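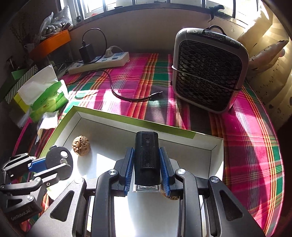 箱のふたに入れた殻つきのくるみ。下は格子柄のシーツ。

サイト内検索 キーワードを入力 検索

カテゴリー:暮らしの意見 > 台所と居室 タグ:くるみ/空き箱/ワンルーム/片づけ

箱のふたを盆と呼んでもいい

2019年8月

殻つきのくるみを食べるとき、私は箱のふたを使う。白い厚紙のふたで、縁が明るい黄緑色をしている。裏返すと浅い箱になり、内側が白いので殻の茶色がよく見える。置く場所はたいていシーツの上だ。桃色、緑、橙、黄、濃い紫の格子の柄で、人に見せるとまず派手だと言われる。

この文章で言いたいことは二つある。空き箱のふたは、買ってきた盆や仕分けトレーの代わりとして十分に働くということ。もう一つは、狭い部屋に住む人間が寝床を作業台に使うことを、だらしなさの証拠のように扱うのはやめてほしいということである。どちらも小さな話だが、片づけの本や雑誌を読むたびに引っかかるので、一度まとめて書いておく。

まず、くるみの話をする。殻つきのくるみは扱いの面倒な食べ物である。丸いので転がる。割れば殻のかけらが飛ぶ。渋皮のくずが出る。むき身を買えば済むと言われればそのとおりで、私も料理に使う分はむき身を買う。ただ、そのまま食べるなら殻つきのほうが好きだ。一つ割って食べ、また一つ割る。その速さがちょうどよく、むき身の袋を抱えているときのように食べすぎることがない。

私が買っているのは駅の反対側にあるBhardwajという食料品店で、香辛料と豆と乾物が主な商売の店だ。殻つきのくるみは冬のものと思っている人が多いようだが、この店では夏でも棚の下の段に袋で積んである。先月は大きい袋が1742円だった。同じ袋を前の月に買ったときは1746円で、4円の差がどこから来たのかは知らない。袋に入っているので、家に帰ってから中身を改める必要がある。殻に穴の開いたもの、持ってみて妙に軽いもの、割れて欠けたもの。こういうものは先に分けておかないと、袋の底で粉になる。

この改めの作業に、平らで縁のある入れ物がいる。皿では縁が低くて転がり出る。ボウルでは重なって下のものが見えない。新聞紙は縁がないので論外である。いちばん具合がいいのが箱のふただった。縁が立っていて、底が平らで、角がある。丸いものは角に寄せると止まる。角に寄せたまま一つずつ手に取って、見て、反対の角へ移す。丸い皿にはこの「角」がない。

転がるものを扱う道具として角が大事だということを、私は長いあいだ意識していなかった。気がついたのは、以前、丸い竹ざるで豆を選っていたときである。選った豆とまだの豆が、ざるを少し傾けただけで中央に集まって混ざってしまった。竹ざるは水を切る道具としては立派だが、分けるための道具には向かない。ふたに替えてからは混ざらなくなった。それ以来、豆も、ボタンも、ねじも、薬の錠剤も、みなふたの上で分けている。

内側が白いことにも助けられている。くるみの殻は深いしわがあって、しわの谷に黒ずみがあるのか、ただの影なのか、暗い色の盆の上では見分けにくい。白いところに日が当たると見分けがつく。うちの部屋は昼すぎに日が入るので、選り分けはその時間にする。台所は北向きで、流しの上の蛍光灯しかない。夕方に台所で選ったくるみは、あとで見直すと見落としがある。

つまり私にとっては、くるみを見る場所は台所ではなく居室のほうが正しい。調理台と呼ばれる場所は、うちの場合まな板を一枚置けば終わりで、しかも暗い。食べ物のことは台所でするべきだという考えは、明るくて広い台所を前提にしている。

寝床の話に移る。

ワンルームに住んでいると、いちばん広い水平な面はベッドである。机は広げれば使えるが、広げると椅子が引けなくなる。床は、座って作業をするには腰がつらい。ベッドは高さがあり、広く、少々のものを置いても落ちない。洗濯物をたたむのも、旅行の荷物を詰めるのも、書類を並べるのも、私はみなそこでやる。夏のあいだは、取っ手のついた銀灰色の冷風機もシーツの上に載せていることがある。延長コードも一緒に上がってくる。物が集まる場所というのは、だいたい人がいる場所である。

これを人に話すと、眉をひそめられる。寝るところで食べ物を扱うのは不潔だという意見があり、寝室には寝るためのもの以外を置くべきではないという意見がある。前の意見には半分賛成する。くずが落ちれば虫が来るし、油のつくものは染みになる。だから揚げ物は持ち込まないし、汁物も持ち込まない。くるみの選り分けは、縁のある入れ物の中でやる限り、くずはその中に残る。残らなかった分はシーツごと外ではたく。シーツは洗うものである。

後の意見には賛成しない。寝室という言葉を使えるのは、寝室とそれ以外の部屋がある家の人だけだ。一部屋しかなければ、その部屋は寝室でもあり、居間でもあり、仕事場でもある。家具店のProrholmが去年の12月に配っていた冊子には、ベッドの上には枕と本一冊だけ、という写真が載っていた。きれいだったが、その部屋の住人が洗濯物をどこでたたむのかは、冊子のどこにも書いていなかった。冊子は82ページあって、台所用の仕分けトレーだけで見開きを使っていた。

その仕分けトレーのことも書いておきたい。以前、Guteckという収納用品の会社のものを買ったことがある。樹脂製で、仕切りが動かせて、重ねられる。作りに不満はなかった。ただ、使わないときに置く場所がいる。重ねられるといっても、一つしか持っていなければ重ねる相手がない。引き出しに入れるには背が高く、棚に立てると手前に倒れる。結局、冷蔵庫の上に置き、埃をかぶり、使うたびに洗うことになった。洗ってから拭いて、乾くのを待つ。くるみを割る前にこの手順が入ると、もう今日はいいという気になる。トレーは人に譲った。

箱のふたは、ふだんは箱にかぶさっている。箱の中には別のものが入っている。ふたを取って裏返せば盆になり、終わればくずを捨てて元に戻す。しまう場所を考えなくていい。これが買ったトレーとのいちばん大きな違いで、私がふたを推す理由の大半はここにある。

もちろん欠点はある。厚紙なので水に弱い。濡れたものは置けないし、汚れても拭くくらいしかできない。油もだめだ。食品を直接置くことに抵抗のある人もいるだろう。私は殻つきのものだけを置き、むいた実は小皿に取る。印刷のある面には食べ物を触れさせない。使い込むと角が破れてくるので、そうなったら資源ごみに出して、次のふたに替える。

どんなふたでもいいわけではない。私の経験では次のようなものがよかった。縁の高さが指の第一関節くらいあること。低いと転がり出るし、高いと手が入れにくい。縁が折り返して二重になっていること。一重のものは持ち上げたときにたわむ。底に窓や穴がないこと。菓子の箱には透明な窓のついたものがあり、中身は見えるが盆にはならない。それから、底が片手で支えられる大きさであること。両手で持つ大きさになると、運ぶときに戸が開けられない。

贈答用の菓子、文房具、靴下やハンカチの箱にいいものがある。靴の箱は深すぎる。電気製品の箱はふたが本体とつながっていることが多い。本体とつながったふたは、切り離すか、そのまま開いて使う。開いたままだと奥に壁が立つので、くるみを割るときに殻が向こうへ飛ぶのを防いでくれることもある。

縁に色がついていると、さらに都合がいい。派手な柄の上に真っ白なふたを置くと境目はすぐわかるが、白いシーツの上ではわかりにくい。以前は無地の生成りのシーツを使っていて、白いふたの縁に袖を引っかけてひっくり返したことがある。くるみは四方に散り、一つはベッドと壁の隙間に入って、引っ越しの見積もりのためにベッドを動かすまで出てこなかった。いまの格子柄は、その点では役に立っている。落ちたものが柄にまぎれるという反対の問題はあるが、くるみの茶色は今の柄の色の中にあまりないので、さほど困っていない。

割るときのことも少し書く。うちでは割る道具は台所の引き出しにあり、割るのもふたの中でする。割り損ねると実が砕けて、殻のあいだにはさまる。大きなかけらはつまんで取れる。小さなものは、ふたを傾けて軽くたたくと、殻が先に滑って実のかけらが残ることがある。いつもうまくいくとは限らない。実と殻の区別がつかないくらい細かくなったら、あきらめて捨てる。もったいないと思って口に入れ、殻をかんで奥歯を痛めたことがあるので、これは人にも勧めておく。

選り分けたくるみは、良いものは紙袋に入れて涼しいところに置く。軽いもの、穴のあるものは、割ってみてだめなら捨てる。先日の袋では、だめなものが11個出た。多いのか少ないのかはわからないが、店で袋の外から見ただけでは一つもわからなかった。家で広げて見る価値はある。殻つきのものは見た目がどれも似ていて、手に取らないと違いがわからない。

こういうことをPlistiaの投稿欄に短く書いたところ、いくつか返事をもらった。多かったのは、箱をとっておくと際限がなくなるという心配だった。これはもっともである。空き箱をため込んで押し入れを一つつぶした親戚を持つ人は少なくないだろうし、私の実家もそれに近い。だから私は、中に何か入っている箱のふただけを使うことにしている。中身のない箱は持たない。中身がなくなったら箱ごと出す。これを守っている限り、箱は増えない。

また、盆くらい買えばいいのに、という返事もあった。盆が買えないわけではない。木の盆は一枚持っていて、茶を出すときに使う。ただ、茶を出す盆と、殻の飛ぶ作業をする入れ物を同じにしたくない。木の盆の隅に入った殻の粉は、楊枝でかき出さないと取れない。では作業用にもう一枚、と考えると、また置き場所の話に戻ってしまう。六畳に暮らしていると、物の値段より、それが一年のうち使われない日にどこにいるかのほうが気になる。

片づけの本の多くは、物には一つの役目と一つの住所を与えよと書いている。住所のほうはわかる。役目のほうは、広さによると思う。広い家なら一つの物に一つの役目でいい。狭い部屋でそれをやると、物の数が部屋に入りきらない。ふたが盆を兼ね、ベッドが机を兼ね、椅子が踏み台を兼ねて、やっと全体がおさまる。兼ねていることを恥ずかしいと思わせるような書き方が、私は好きになれない。

シーツの上にくるみと家電が並んでいる部屋は、冊子に載る部屋とは違う。しかし、くるみは縁の内側にあり、日は当たっていて、手は届く。選り分けという作業に要るものはそろっている。私が台所道具の特集で読みたいのは、明るい場所を家の中でどう見つけるかとか、転がるものをどう止めるかとか、そういう話のほうだ。新しいトレーの色の話は、それが済んでからでいい。

なお、くるみの殻は私の住む地域では燃えるごみである。袋を破りやすいので、紙に包んでから入れている。

関連カテゴリー:台所と居室/捨てる前に/乾物

お問い合わせ | 投稿について | 無断転載を禁じます © Plistia | ページの先頭へ戻る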